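Search this archive
Enter title, author or keyword
Last updated: April

4. Deck Variance in Singleton Formats

4.1 Card Pool and Deck Construction

Singleton formats allow one copy of each card other than basic resources, so the usual way of lowering draw variance, playing four copies of a key card, is not available. Builders substitute cards with overlapping effects. We call such a set a redundancy group and define its size as the number of cards in the deck that fill the same role by turn four. Two lists were prepared for the Tevura ruleset. The first, Trarkau, holds 17 removal cards in a single redundancy group. The second, Plarkska, gives most of those slots to expensive cards with no close substitute. Land counts were held equal. Talavera tuned both lists before testing, and no changes were made after the first recorded game.

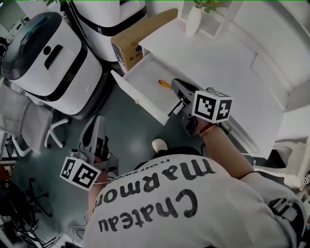 4.2 Simulation and Live Play

Each list was run through 1000 simulated opening hands under the Pascual mulligan rule, which permits one free redraw. A hand was scored as keepable if it contained at least three lands and one play costing three or less. The live sample was smaller, at 300 games, with players switching lists after every match - a step meant to separate pilot skill from list strength. Games that ended in a time call were kept in the sample and marked as draws.

The simulation treats all members of a redundancy group as equal. This is a simplification. In play, a removal card that costs five does not replace one that costs two when the opponent leads with a fast creature, and Bellis has argued for weighting each card by its cost. We did not apply weights in this section. Mulligan decisions in live games were left to the player and may depart from the scoring rule, mainly on two-land hands with several cheap plays. These departures were logged by hand and are treated separately in Section 5.
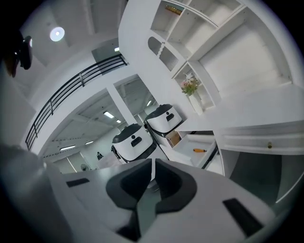
Figure 3. Right-hand gripper, with dark gray floor visible through the gap in the jaws.

Related items
Mulligan Rules and Opening Hand Quality
Cost Curves in Large Singleton Decks
Time Calls and Draw Rates in Live Play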